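How to record good folding demos with a hand-held gripper
July 16, 2023
By Veronika Kun

If you've just picked up a hand-held gripper and want to teach a policy to fold laundry, welcome! It's my favourite kind of data work. You get to use your own hands and your own judgement, and at the end of the afternoon you've got a stack of examples a robot can learn from. I've been recording shirt folds for our Humis project since January, and our current set has 561 demos in it. I threw away 213 others, most of them from the early weeks, so let me save you some of that.

I'm assuming your gripper is already calibrated and you know how to start and stop a recording. Everything below is about what you do between those two button presses.

Pick your shirts first

Start with plain shirts in one solid colour, in a cotton that isn't too slippery. Stripes and big prints can come later. You want the fabric to stand out from the table, so lay it down and look at it through the gripper camera before you commit. A shirt that looks perfectly clear to your eyes can melt into the tabletop once the exposure settles.

I rotate four shirts in a session and swap after every ten demos. Fabric that's been folded the same way thirty times starts to fold itself along the old creases, and your policy will learn to count on creases that won't be there next time. Give each shirt a good shake between takes, and run an iron over the lot at lunch if you can stand it.

Set up the table

Any table at hip height will do. Leave half of it clear so you've got room to flip a sleeve or slide the whole shirt over. If the top is shiny, walk around it with the camera running and see where the lights bounce. You don't have to get rid of every reflection (I never have), but you don't want a hot white patch sitting right where the collar goes in every single demo.

Don't fuss over the background! Chairs, doors, people walking past, all of that is fine and even helpful. A policy trained in front of one blank wall gets very confused when you move it to a real room. Wayne Stockdale, who trains our models, asks me to shift the table or work from another side of it every couple of dozen takes, and the difference in his test runs was big enough that I stopped grumbling about it.

Start from a mess, but a fair one

Every demo needs a starting state. I use three, and I write the number on my sheet before I hit record:

1. Flat on the table, face up, with part of the shirt over the edge.
2. Flat but turned, anywhere up to a quarter turn from square.
3. Dropped from chest height and left however it lands.

Do plenty of the first kind before you move on. They're quick, they build your rhythm, and the hanging fabric gives the gripper a lovely easy first grasp.
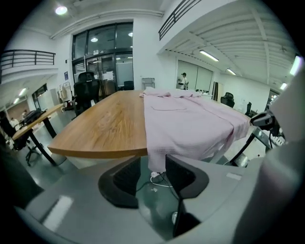 Once you're comfortable, mix the starts within a session so that no long run of demos looks the same. I roll a die: one or two is a flat start, three or four is turned, five or six is dropped. It keeps me from quietly choosing the easy ones when I'm tired.

Before each take, hold the gripper in your ready position with the fingers open and count to two. That little pause gives you a clean first moment, and it makes trimming so much easier later. Do the same at the end — fingers open, off the fabric, count to two, stop.

Moving like a robot (sort of)

You can do things with your wrist that the arm can't. It took me ages to notice how often I was rolling my hand over at the end of a fold, a cute little flourish that put the joints well outside what our arm can reach. Watch for these:

Go slower than feels natural, but keep it even. Creeping up to a grasp and then whipping the fabric across the table is worse than a steady medium pace all the way through.

Approach the cloth from above at a slant, with the lower finger just skimming the surface. If you come straight down you'll pinch the top layer only about as often as you get both, and that's a coin toss you don't want in your data.

Close the fingers, wait a beat, then lift. The beat is what teaches the policy that the grasp comes before the move.

Keep your other hand out of it. Tuck it in your pocket if you have to! Smoothing a wrinkle with your free hand is the hardest habit to break, and a model has no idea where that help came from.

Keep the mistakes you recover from

I used to delete any take where I missed a grasp. Wayne talked me out of it. If you miss, back off calmly, come in again and finish the fold, keep it and mark it "recovered". Those takes are gold. The ones to throw away are the ones where you gave up, bumped the table, lost tracking, or used your free hand without thinking.

Lost tracking deserves its own warning. If the gripper swings too close to the cloth and the camera sees only fabric for too long, the recorded path can jump. After each batch, play the paths back at high speed and look for sudden hops. It takes a few minutes and it's strangely relaxing.

Name things while you remember them

Each of our batches gets a folder name, a shirt code and a start number. We name batches after whatever's handy, so there's a Brornthorpe and a Delta and, for reasons I can't recall, a Paul. The names don't matter. Writing the notes the same day does. I once left a batch until the next week and couldn't tell which takes were turned starts and which were just sloppy flat ones, so I ended up watching every one of them again.

How many do you need?

For a single fold on one kind of shirt, you can see promising behaviour well before you reach the size of our set. Record a small batch, train on it, watch what the robot gets wrong, and aim your next batch at that. Our first policy was great at sleeves and hopeless at the hem, so I spent an entire session on nothing but hems. Sleeves got a bit worse for a while, then both came good after I mixed in some full folds.

Take breaks, too. Your forearm will tell you when — my limit is forty minutes, and the takes I record after that are always the ones with the wobbly lifts. Next up for me is long sleeves, and I've got a fresh pile of shirts to get through.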